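Visit report: bedding and guest room section, Zundstead
Jun 18, 2024

The Zundstead open day covers three buildings, and I had time for one of them. I chose the bedding and guest room section on the upper floor of the east building because we are replacing the sheets and mattress covers in our own guest rooms in September and the quotes we have are hard to compare on paper. Registration was at the side entrance. Visitors were given a floor plan, a price list and a badge, and were then left to walk the route in any order.

The first part of the floor is cutting and hemming. Fabric arrives on rolls from Veres and is laid out on a long table, squared at one end and cut to length. Flat sheets get a double-turned hem at the head and a single narrow hem on the other three sides. Fitted sheets are cut with notched corners, sewn, and then elasticated all the way round. Zundstead used to put elastic at the corners only and changed over two seasons ago. According to Larysa Derkach, who runs the sewing line, returns for sheets coming off the mattress have dropped a good deal, though she did not have the figure with her.

Thread count came up, as it always does. Their standard cotton percale is 300, and they do not offer anything higher. Derkach's position is that above that level the count is usually reached with multi-ply yarn, the cloth gets heavier, and drying time goes up with no gain in wear. This matches our own experience with the sateen sets bought for the annex, which took two dryer cycles and pilled at the foot end.

After the sewing line the route goes through to the sample rooms. They are built as ordinary bedrooms with full-height walls, and each bed is made up in a different fabric from the current list. Visitors may sit on the beds, pull the sheets back and look at the corners. I spent most of my time here.

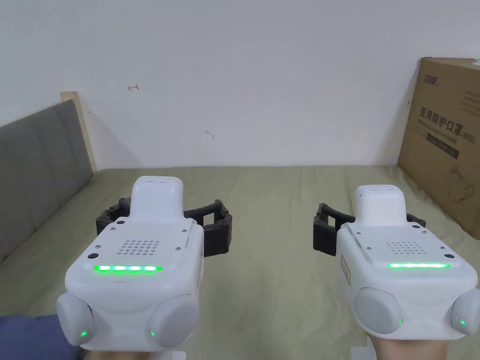
The olive shade is the palest of the greens in the Ritis range and is the one I would consider for us. Under the room lighting it reads close to gray, and against a white wall it does not look institutional. The darker greens in the same range are better suited to pillowcases or a runner. All the Ritis colors are reactive dyed and rated for a 60 degree wash. I asked for the test sheet on chlorine bleach and was told the dyed colors are not warranted for it — white only. Our laundry contractor uses a peroxide process, so this should not be an obstacle, but it has to be confirmed in writing before we order.

Mahfuz Kodikara took the afternoon session on mattress covers and fit. The main points I noted:

Pocket depth should be measured with the topper and protector in place. Most complaints of a sheet being too small come from a topper added later.

Shrinkage on the percale is allowed for in the cut. A new fitted sheet will therefore look slack until it has been through the wash several times. He advised against judging fit on the first night.

The Flovodik protector has a knitted top and a coated back. It is quieter than the older model, and it tolerates tumble drying on low heat only. The coating starts to separate if it is dried hot.

Cover zippers should run along three sides. A single-side zipper saves money and costs it again in staff time.

A short demonstration of bed making followed, with a timed comparison of fitted and flat bottom sheets. The fitted sheet was quicker on the bed and slower in the folding room, and the overall difference was small. For a house our size I would stay with fitted.

Prices. The list gives 17 per fitted sheet in white, double size, before volume discount, with a surcharge for dyed colors. Our full requirement across both houses is 274 sheets, which puts us in the second discount band. Delivery is quoted at five weeks from confirmed order. Samples can be bought at list price, and I brought back one fitted sheet in the pale olive and one protector, both for test washing.

Points still open: the peroxide confirmation, the exact pocket depth for the older mattresses in the annex, and whether the surcharge applies to pillowcases. The price list is ambiguous on the last one. Article number for the olive double is 742.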